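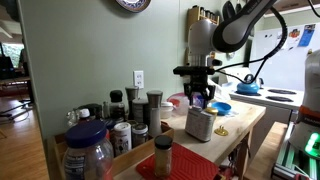
A tin, jars, a caddy at the end of the counter. Everyday storage.

The spice cupboard, and why yours is probably past it

Go and look at the back row. Go on. Paprika gone the colour of brick dust, a jar of something green with no smell left in it at all. Mine had a cumin older than the cooker.

Ground spice fades quickest. Light does it, heat does it, and most of us keep the lot right over the hob. Whole seeds hold up far better. Buy those, a cheap grinder, job done.

I spent August going round shops with a notebook and a cold. Tamiru first, a narrow place by the bus station, sacks on the floor and scoops on string. 390 lines on the shelves, the price list says. You buy by the spoonful if you want. Nobody minds. Fenugreek, black cardamom, a chilli flake that had me coughing into my sleeve.

Then Pusura, much smarter, much dearer. Small tins, lovely lids. 64 pence more than the market for the same weight of coriander seed, and I couldnt taste the difference. Their smoked salt though. Bought two.

Sarileo is mail order only. Slow, but the turmeric was the best of the lot, bright and a bit peppery. Deltach do refills, bring your own jar, and they knock 20 pence off if you do.

What to keep? Four jars would see me through most weeks. Cumin seed, coriander seed, a decent chilli, black pepper. Everything else in small amounts, as and when.

Write the date on the lid. Pencil on a bit of masking tape is fine. Away from the window, away from the kettle, lids on tight. And toast seeds in a dry pan before you grind them, a minute or so, untill they smell. Then straight out of the pan or they catch.

The old cumin went on the compost. Next month, vinegars.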